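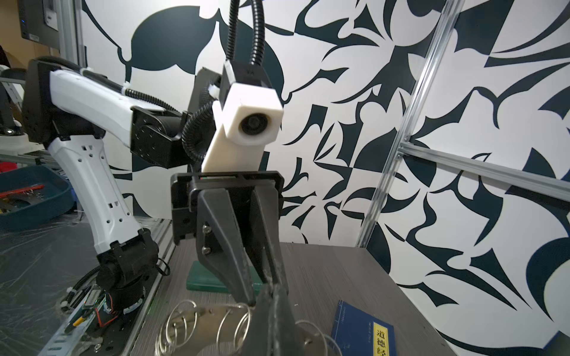 Start Produkte Lösungen Preise Dokumentation Anmelden

Cikar Einstieg — die kostenlose Stufe unserer Zeitreihendatenbank

Wer schon einmal versucht hat, im eigenen Haus eine Datenbank zum Ausprobieren zu bekommen, kennt den Weg vermutlich: erst der Antrag, dann die Kostenstelle, dann die Frage, wer die Kreditkarte hinterlegt, und bis alles geklärt ist, hat man die ursprüngliche Idee fast wieder vergessen. Wir bei Caltberg haben uns das von vielen Kundinnen und Kunden erzählen lassen und freuen uns deshalb sehr, dass Cikar jetzt auch in einer Einstiegsstufe zu haben ist, für die Sie nur eine E-Mail-Adresse brauchen.

Cikar ist eine verwaltete Datenbank für Messwerte und Ereignisse, also für alles, was mit einem Zeitstempel daherkommt: Serverprotokolle, Zählerstände, Bestellungen, Wetterdaten. Abgefragt wird in gewöhnlichem SQL, ergänzt um 47 Zeitfunktionen, mit denen sich Lücken füllen, Mittelwerte über gleitende Fenster bilden oder zwei Reihen mit unterschiedlichem Takt zusammenführen lassen. Um Server, Updates und Sicherungen kümmern wir uns.

Was in der Einstiegsstufe enthalten ist

Speicher: 18 GB, komprimiert gerechnet
Abfragen: 500 pro Tag, danach geht es am nächsten Morgen weiter
Projekte: eines je Konto, mit beliebig vielen Tabellen
Aufbewahrung: unbegrenzt, solange das Konto genutzt wird
Schnittstellen: SQL-Konsole im Browser, REST, Import aus CSV und Parquet
Region: Rechenzentrum Seixas

Der Abfrageeditor ist derselbe wie in den bezahlten Stufen, mit Vervollständigung, Verlauf und der kleinen Diagrammansicht, die viele von Ihnen so gern mögen (wir auch!). Wenn Sie lieber mit fertigen Übersichten arbeiten, können Sie Cikar mit unserem Berichtswerkzeug Brendura verbinden. In Brendura liegen inzwischen mehr als 871 Vorlagen bereit, und die meisten davon laufen auch mit einem Einstiegskonto.

Ein paar Dinge bleiben den größeren Stufen vorbehalten, und das möchten wir lieber gleich dazusagen. Laufende Datenströme lassen sich nur ab der Stufe Team einspeisen, ebenso gibt es dort erst die Rechteverwaltung für mehrere Personen und die Replikation in eine zweite Region. Unser Support beantwortet Fragen zur Einstiegsstufe im Forum, telefonisch leider nicht.

Umsteigen, wenn es eng wird

Irgendwann reicht der Platz vielleicht nicht mehr — dann wechseln Sie in den Kontoeinstellungen unter »Tarif« in die nächste Stufe. Tabellen, gespeicherte Abfragen und Zugangsschlüssel bleiben dabei erhalten, und Sie müssen nichts exportieren oder neu einlesen. Der Wechsel zurück ist zum Monatsende möglich, sofern die Datenmenge wieder in die kleinere Stufe passt.

Die Einstiegsstufe ist seit dem 27.04.2023 für alle neuen Konten verfügbar. Bestehende Testkonten laufen wie vereinbart bis Ende Oktober weiter und werden anschließend umgestellt; eine Nachricht mit den Einzelheiten kommt rechtzeitig per E-Mail. Zum Anlegen eines Kontos wählen Sie auf der Anmeldeseite »Einstieg«, bestätigen Ihre Adresse und laden am besten gleich eine eigene Datei hoch, denn mit vertrauten Zahlen macht das Stöbern einfach mehr Freude.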